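Home | Data | Docs | Changelog | Contact

Averska Sidewalk Renders — data card
Last updated: 2026-07-05

Hi, and thanks for poking around in here! Averska is the set of simulated street views I use to test whether a sidewalk robot's depth model holds up beside long, flat, dark walls (mine didn't, for ages). There are 724 renders across 15 layouts, and the hoarding layout is my favourite because it's so mean to stereo matching.

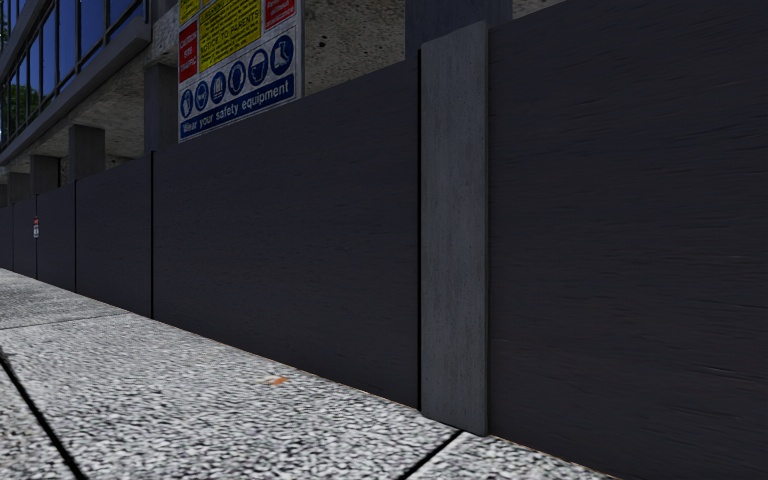

Leobardo Cortés
Simulation lead, Stalent

The charcoal panels give the matcher next to nothing to grab, while the speckled paving gives it plenty — so the error piles up right where the fence meets the slabs. I also kept the "CAUTION SITE TRAFFIC" sign and its neighbours up high, and text detectors love them.

Santosh Vashisht wrote the baseline in `jillow/`. Run it with seed 1929 if you want to match our numbers. It takes nine epochs, and I wouldn't bother with more.

Known gripes: colour is a bit flat on the grey surfaces, and I haven't tried any of this on real footage yet. If you do, please open an issue, I'd love to see it!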